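4.3 Recording a Pick-and-Place Demonstration

The operator guides the arm with the Wodus hand controller while the Drovum recorder stores arm position, finger opening and wrist video. Complete Section 4.2 before proceeding.

1. Place the basket and the items to be moved within reach of the arm.
2. Select New Task and enter a task name.
3. Press Record. Wait for the steady tone.
4. Bring the open fingers down on either side of the item and close them slowly.

CAUTION: Do not set the grip force above 40 percent of full scale for fruit or other soft items.

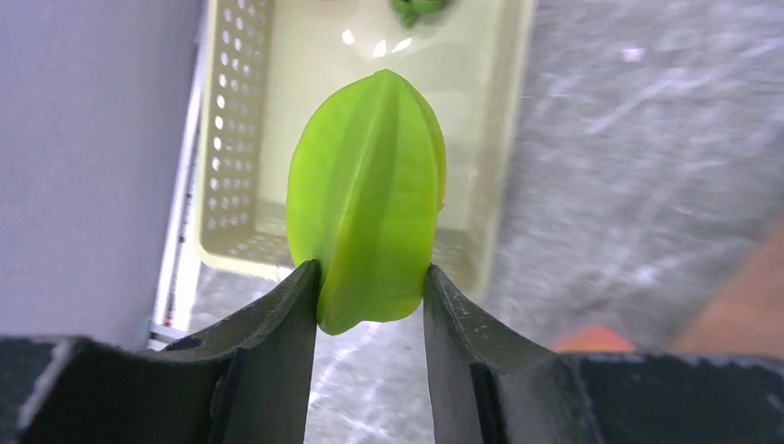

5. Lift the item clear of the floor and move it over the basket in one continuous motion.
6. Lower the item, open the fingers and withdraw the arm.
7. Press Stop. Select Keep or Discard.

Note: A demonstration longer than 91 seconds is split into two files. Both files must be kept for the task to be valid.

Note: Record at least 100 demonstrations per task. Change the starting position of the item each time.

WARNING: Keep hands and forearms away from the fingers while the arm is powered. Release the controller trigger before reaching for an item.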